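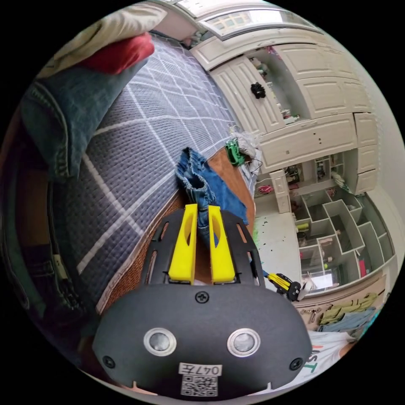
Reviews > Bedroom > Mattress Protection

Home Reviews Advice Contact

Dutollow Quilted Mattress Pad

Print this page | E-mail this page

The Dutollow pad was assessed over six weeks at our Maldonado residence. It is grey, with a large white grid, and the quilting remained even after 17 washes. Residents found it a suitable surface for folding jeans and blankets. The corners lifted on three occasions. It is recommended for single rooms.

Reviewed by Lorena Insaurralde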